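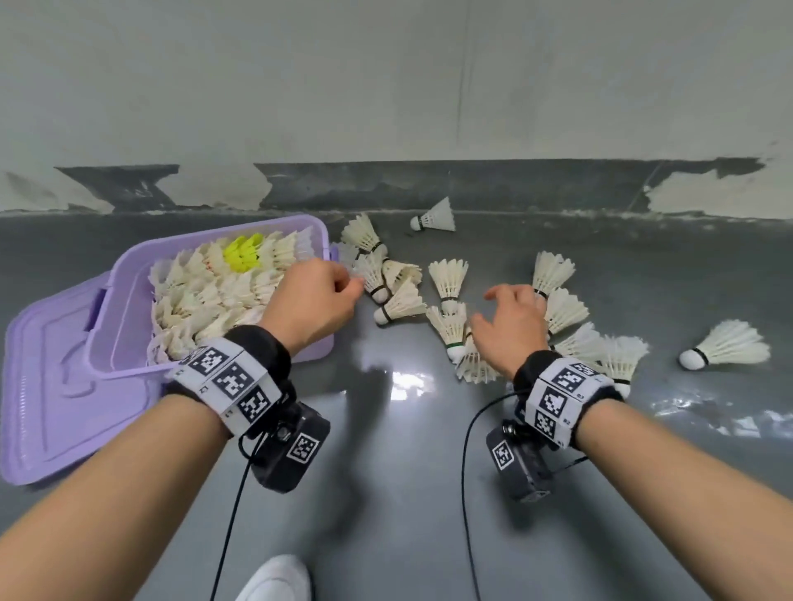 4.2 Putting Things Away: The Shuttlecock Problem

Most studies of tidying look at kitchens and bedrooms, where the things to be tidied at least have the decency to keep still. We turned to the sports hall, and in particular to the badminton shuttlecock, an object whose shape seems to have been settled without asking anyone who would later have to store it. It is light, it rolls in a circle, and it takes up far more room than its weight would suggest. The hall at Stotesov gets through some 3,000 of them between September and the end of the season, and every one that survives a session has to be picked up by somebody.

Earlier work on the subject is thin. Koller and Adeyemi sorted household storage into "poured" goods (rice, buttons) and "placed" goods (plates, books). Shuttlecocks belong comfortably to neither. They can be poured into a box, but they catch on each other on the way in and leave a good deal of air between them. They can also be placed, one inside the next, in which case they behave beautifully and take forever.

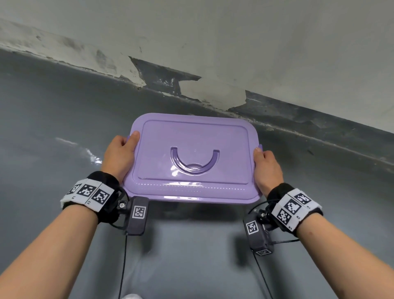
Containers received less attention in our interviews than we had hoped. Players at the hall had strong views on feathers, string tension and one another's serves, and almost none on boxes. We think the lid deserves better. The purple one used here has a molded handle in the middle, which makes it easy to carry and a poor surface for stacking anything on top. Pacheco, who coded the interviews, found only one remark about lids in the whole set, and it was a complaint that they go missing.

Nesting was the method players recommended and seldom used. Asked how shuttlecocks ought to be put away, nearly all described a neat column, cork into skirt. Asked how they had put them away the evening before, they became vague. Okonkwo calls this the "good china" effect, and we have kept the name for want of a duller one. 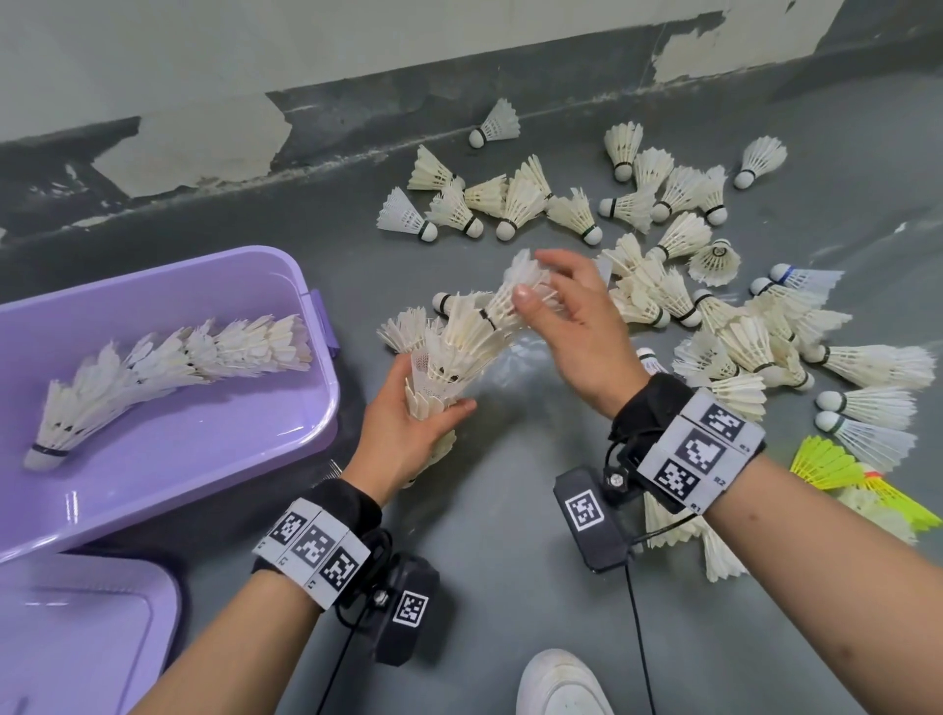 Figure 3. Nesting by hand: a column of feather shuttlecocks held between two hands, with more on the floor.

The column has one real advantage, which is that it lets the sorter notice damage. A bent feather that would pass unseen in a heap tends to show up when the next skirt refuses to slide over it. Whether anyone then throws the thing out is another matter. Khasawneh's notes record long discussions of birds "good enough for warming up," a category with no lower limit that we could find.

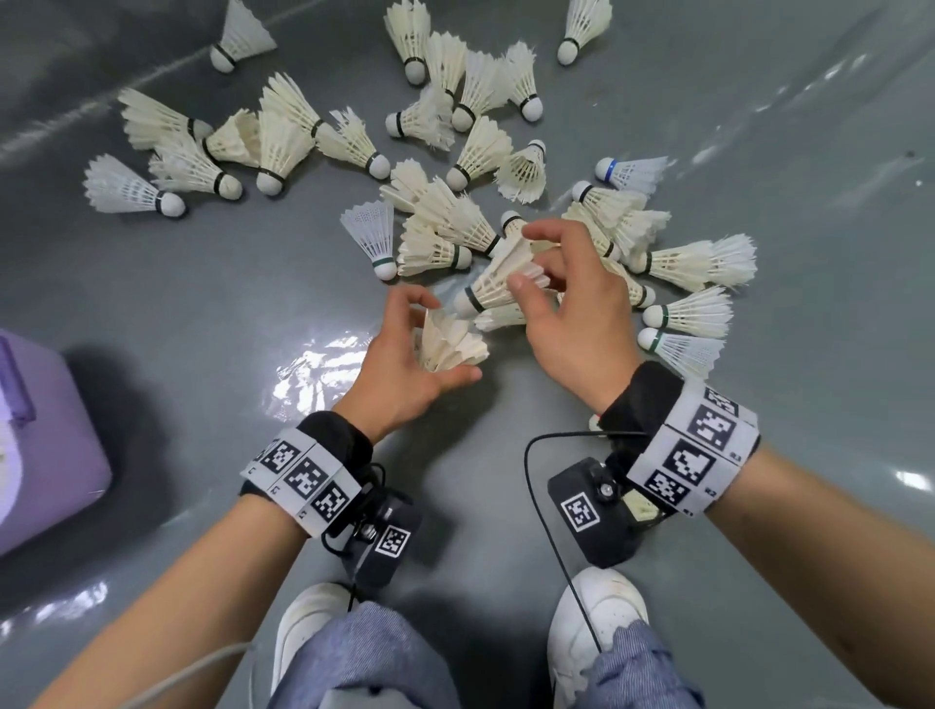 Sorting by condition also competes with sorting by maker or speed, and players disagreed about which should come first. Several said they would do neither and simply close the lid. We treat this as a third strategy in Section 4.3, where it performs rather better than we would have liked.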